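What I spent on a two-handed gripper setup, and what I'd budget for next time

I got a few emails after my last post asking what the handheld gripper work costs to set up. I kept a spreadsheet from the start, mostly because I was paying for the first part of it myself, so I can answer that better than I can answer most questions. I won't give every price. Some of them were quotes made to us, and some have changed since. What I can do is say where the money went, which lines I got wrong, and what order I would buy things in if I did it again.

The short version is that the grippers were the line I worried about most and they came in on budget. Everything attached to them, under them and behind them did not.

Background, for anyone new. I record demonstrations of small handling tasks with two handheld grippers, one in each hand. The recordings go to a small outfit called Nenadel, who train on them. They pay by accepted recording, so bad ones cost me time and earn nothing. Footwear with straps and buckles is a large share of the current list, and it is harder than boxes and cups.

The grippers

I looked at two suppliers, Sirden and Cono. Sirden sells a finished pair with a cable set and a case. Cono sells the jaws, the handle and a drilled mounting plate as parts, and you put them together. The Cono parts were a good deal cheaper on paper. I bought Cono.

Assembly took me two weekends for the first pair. The second pair, which I keep as a spare, took one evening. If you count your own hours at any rate at all, the saving on the first pair goes away. It comes back when something breaks, because I can order a single jaw and have the thing working again the same day it arrives. Sirden wanted the whole unit returned when I asked them about repairs. For one person working alone, two weeks without a gripper is two weeks without income, so I would choose Cono again.

Buy the spare pair at the start. I put it off until June and then needed it within the month.

Cables

My first cable budget was $50. I wrote that number down without thinking about it, the way you write down a number for tape. The cables that came with the parts were too short to reach the computer with my arms stretched out, and the first replacements were stiff enough that I could feel them pulling at my wrist. That shows up in the recordings as a small drift when the hand is meant to be still.

What I ended up with was softer cable, longer runs, and wraps to keep the slack on the handle. By the end of the first quarter the cable line stood at $117, and that does not include the ones I already had in a drawer. Put in twice what you think. Also label both ends. I lost a morning to a left and a right that were swapped.

The table and frame

I thought I could use the kitchen table. I did use it for nine days. The trouble was that it had to be cleared every night, and every time it went back it was in a slightly different place. Nenadel wants the work area to stay put across a batch.

So I bought a tabletop and had aluminum rail cut to length. The rail is the part I would not skimp on. It's easy to add things to later, and it does not shift when you lean on it. I bought it from a surplus dealer, who also sold me the brackets, and the brackets cost more than the rail. If you are getting a quote for rail, ask for the total with every bracket and bolt included. Mine came as two separate quotes and I only put the first one in the plan.

The tabletop itself was cheap. I chose one with rounded corners after catching my hip on the kitchen table more than once.

Stands and storage came out of the same line. Stands I bought used. A shelf I already had. Curtains were the last thing I added and I should have bought them first, because afternoon light was ruining anything I recorded between three and five. 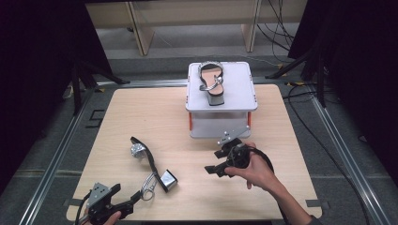 Computer and disks

I already owned a machine that could keep up, so the computer line is zero in my spreadsheet. That makes my total look better than yours might. If you have to buy one, it will be the largest single line. Get the one with more ports. I bought a powered hub in the first week to make up for not having them, then a second one when the first kept dropping the left gripper.

Disks go faster than you expect. I planned for one and bought three. One is for the current batch, one holds what I've sent but not been paid for, and one is a copy kept at my sister's place. Nenadel asks for the originals to be held until the batch clears, and clearing can be slow.

Software

I use Yimyam for logging and sorting. There is a free tier that handles one gripper well enough to find out whether you like doing this. For two you need the paid one. I pay by the month. The yearly price is lower, but I didn't want to be committed in case the work dried up, and I'm still not sure enough to change over.

Whatever you use, budget time for learning it. I had no line for my own unpaid learning time in the first plan and it was the biggest cost of all.

Objects to handle

This was the line I forgot altogether. You need things to pick up. Nenadel sends a list, and you supply the items. Thrift stores are fine for nearly all of it. Sandals and dress shoes are easy to find used, and one shoe of a pair is often enough. Loose straps are harder to find by themselves, and I've ended up buying a bag now and then for the strap alone.

You also need something to set them on. A raised platform makes a difference with shoes, since a strap at table height is awkward to get a jaw under. Check that it stays steady under a push before you buy two.

I now allow $50 a month for objects. Some months I spend half of it. In the months when the list changes I go over. Keep the receipts together, because it's a lot of small purchases and they are easy to lose track of at tax time.

The total

I set myself a ceiling of $2000 before starting, with the computer left out. I went over it. The overrun was nearly all brackets, disks and the spare pair. If I had put those three in the plan at the beginning I would have set a higher ceiling and probably still gone ahead, but I would have waited a couple of months to save up instead of putting the last of it on a card.

I haven't counted rent because I use a room in my house. If you would have to rent a room for this, do the math on that before anything else. I don't think it works at one person's output.

The order I would buy in

First, one gripper and the free tier of the software, on whatever table you have. Record for a week and send a sample to whoever you hope will pay you. If they don't want it, you can sell the gripper on for most of what it cost.

If they do want it, get the second gripper and good cables next. After that the frame and tabletop, with brackets, as one order. Then curtains and disks. The spare pair should come out of the first payment, before you spend that money on anything else.

I would leave anything adjustable until late. I bought an adjustable-height base early on, used it at one height, and sold it at a loss.

What I'm planning next

There are two things on the list for the rest of the year. One is a second platform at a different height, which is a small cost. The other is replacing the jaw pads on the older pair. They still close properly but they've started to slip on smooth leather, and shoes are most of what I'm being sent. Cono sells the pads in packs of four. I've asked whether they'll do a softer one and I'm waiting to hear.

I also have a quote open from Sirden for a finished pair at a lower price than last year. I'm not going to take it unless they change the repair terms. If they do, I'll put the numbers up.

Someone asked whether I would share the spreadsheet. I'll post a copy with the supplier quotes taken out once I've cleaned up the categories. At the moment hubs are filed under furniture.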